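Pultness Chess Club Finds a Home, Mostly

18 Aug 2018

The Pultness chess club, which lost its room above the old Trunden shoe store in March when the rent went up to $600 a month, has settled on a new place to play. It is a member's back room on Aubert Street, and it comes with a table, a tile floor and a good deal of competition from the groceries.

The club owns nine sets and three clocks, two of which agree with each other. What it did not own until this summer was a board anyone could see from the doorway. The new one is a roll-out mat in dark green and cream with an orange border, big enough to cover a table and then keep going. It cost less than half a month at the old place, and the vote to buy it took longer than most of the club's games.

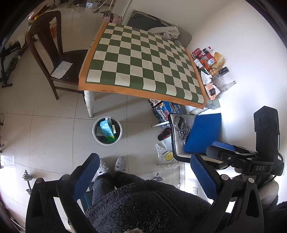 The big mat on its table on Aubert Street, with no pieces on it. Refreshments are at the right.

Players should know that the mat has not made its peace with being flat. There are wrinkles, and the near side droops over the edge of the table, so anyone with a rook on the back rank may want to keep a hand free. A request to iron it was discussed and put off until somebody reads the washing instructions.

Seating is a brown wooden chair on one side and whatever the opponent brings. Exercise equipment also lives in the room. It is not part of the club's program, although one member has suggested it for people who lose in under ten moves.

The club played 241 rated games last year, almost all of them in a room with a proper door sign. It hopes to match that number at the new address. Play starts at 7 p.m. and ends when the kitchen light goes off. Beginners are welcome, there is no fee, and anyone who has a folding chair should bring it.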